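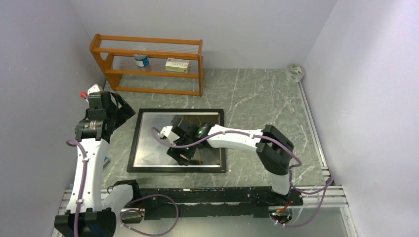 The regional art fair has a smell, and it is fresh emulsion over old carpet. By the time the doors opened at eleven, the hall at Clarby had been painted three shades of almost-white, and dealers were already arguing about which of them had been given the yellowish one.

I came in November with a notebook and a firm plan to buy nothing. Fairs like Clarby sit well below the auction houses, in the part of the market where people purchase art in order to hang it up. The booths run 20 to an aisle. Prices are displayed on little cards, a practice the grander end of the trade regards the way a duke regards a coupon.

"They tell you the number and then they watch your face," said Hema Chacko, who has shown at Clarby under the name Domum since the days when it was held in a school gym. Her booth had one wall of small seascapes and another of large abstract canvases, and a visitor could tell at a glance which wall was paying the rent. The seascapes had red dots before lunch. The abstracts had admirers, who stood well back with their arms folded and then went to look at the seascapes.

Chacko's theory is that most buyers have a ceiling in their heads and that it is 3,000 dollars. Below that, a couple will talk each other into a picture. Above it, they go for coffee, and the coffee at Clarby is at the far end of the building, next to the exit. She has petitioned to have it moved.

Across the aisle, Matei had gone the other way entirely. One booth, one painting, one chair, and a young man in the chair who appeared to have been instructed not to look up. The painting was a brown rectangle with a slightly browner rectangle in it. I asked him what it cost. He said it was on hold. I asked who was holding it. He said he wasn't able to discuss that, and went back to his phone with real dignity.

The talk of the fair, as far as it had any, was Kesetico, a newish gallery that sells prints by subscription. You pay 55 dollars a month, and a print arrives, chosen for you by somebody with strong feelings about linocut. If you hate it you may send it back, though hardly anyone does, according to the woman at the desk. They put it in the hallway. She said "the hallway" with the satisfaction of a person who has found an untapped market, and I thought about my own hallway and felt slightly seen.

Toward four o'clock the discounts started. These are never called discounts. They are "something we could look at," or "a conversation," and they come to 10 percent if you nod and 20 if you frown. A man in a waxed jacket frowned so hard at a bronze hare that he got the plinth thrown in.

I left with a small seascape wrapped in brown paper, which I carried past the coffee counter at some speed. Chacko had knocked off the tax. It's in the hallway.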